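**To:** residents-list
**Subject:** Re: Shared kitchen and common table, second floor

Dear residents,

Thank you for the responses received to the house office's circular on the shared kitchen at Trutholm. The message that prompted most of the discussion is quoted in part, so that members who joined the list recently can follow.

> On Jun 29, 2026, the house office wrote:
>
> Dishes are to be washed, dried and returned to the cabinet on the day they are used. Items left in the sink overnight will be moved to the gray crate under the window. Crates are emptied at the end of each month.
>
> The common table is to be left clear after use. Personal papers, textiles and containers should go back to residents' rooms.
>
> Questions may be sent to this list or left in box 702.

Several members asked whether the rule on dishes applies to a bowl left to soak. It does not, provided that the bowl is washed the same evening. Others asked how the sink itself should be left, and the office has agreed to add wording on this point.

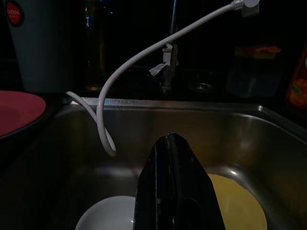
The revised wording will read as follows: "The basin is to be emptied, rinsed and wiped, including the rear rim, and the faucet is to be left ready for the next person." Members from the Pernon wing pointed out that bowls are the usual difficulty, being used at all hours and belonging to no particular set. The office accepts this. A white bowl and a yellow one standing in the basin, as here, should be treated in the same way as any other dish, and whoever uses the kitchen last is asked to wash them even if they were left by someone else. The sprayer hose should not be left looped down into the basin or draped over the back edge. Please guide it back by hand and do not pull on the connector fitting. Faults with the hose should be reported to the office in writing, with the floor and the time noted.

The drying rack has been moved to the left of the stove at the request of 3 residents. It holds around 7 plates. Pans should be dried by hand and put away directly.

With regard to the common table, the office wishes to be clear that it may still be used for study, correspondence and mending. What is asked is that one activity be cleared before the next begins. Towels in particular should not be left among notebooks and loose pages. A damp towel on paper has already cost one resident on the Stornau side a set of course notes, and the office is not in a position to replace such items. Clear plastic items are easily overlooked in the evening, when the lamps are low, and should be picked up first.
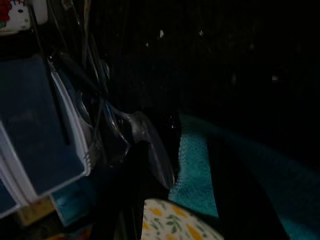
Sobia Qureshi replied that she supports the rule for the table but considers same-day clearing too strict for anyone with a long piece of work in hand. She proposed that a single shelf of the Ekström bookcase be set aside for work in progress, each pile to carry a name and a room number, with a limit of 2 nights. She also asked that towels have a rail of their own near the kitchen door, as the hooks now provided are taken up by aprons.

The office is content to try the shelf until the end of October. Labels will be placed in the top drawer of the bookcase. Piles without a label will be moved to the gray crate under the same terms as dishes. The request for a towel rail has been passed to building maintenance, and a reply will be posted to this list when it is received.

Members who object to any part of the revised wording are asked to write to the list and to quote only the passage concerned.

Respectfully,

The House Office
Trutholm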